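The allotment diary: slow start, big plans

March 3, 2018
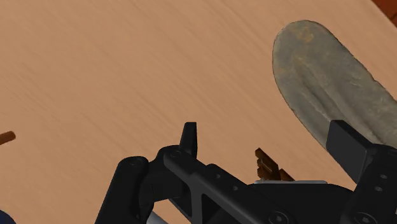
So I finally got the letter. After 40 months on the waiting list (yes, I kept a note of when I put my name down) I have half a plot at the Gidivitz Lane allotments, and I've been grinning like an idiot ever since.

I say half a plot, but it's plenty for me. It's long and thin and slopes down towards the railway, and the bottom end is mostly brambles. The woman on the next plot, Noemi Dvorak, told me the last tenant grew nothing but leeks and gave up in November. She also told me the soil is heavy clay from one end to the other, so I should forget about carrots unless I fancy growing them in a bucket. I do fancy it! I've already got the bucket.

The weather has been no help at all. We've had snow sitting on everything this week, and Jondotport never gets proper snow, so the buses stopped and I walked up there in my big coat just to look at it. I stood by my gate for a bit, ate a flapjack and walked home again. Very productive.

Anyway, plans. I want broad beans first, then potatoes once it warms up, and I've promised my sister a row of sweet peas for her kitchen table. There's a windowsill full of chilli seedlings at home too, 8 of them so far, all leaning madly towards the glass. I turn the tray every morning and by teatime they've leaned back the other way.

The brambles are the thing I'm dreading. Noemi says cut them right down, then dig out the crowns bit by bit and don't try to do it all in one go. My dad says cover the lot with cardboard and forget it for a year. I'll probably do a bit of both and end up with scratched arms and soggy cardboard.

If anyone has a favourite potato for clay, tell me in the comments, please. I've been reading seed catalogues in the bath and I'm more confused than when I started. I keep going back to Charlotte, but only because I like the name.

Next job is a padlock for the gate, and finding out where the water tap is.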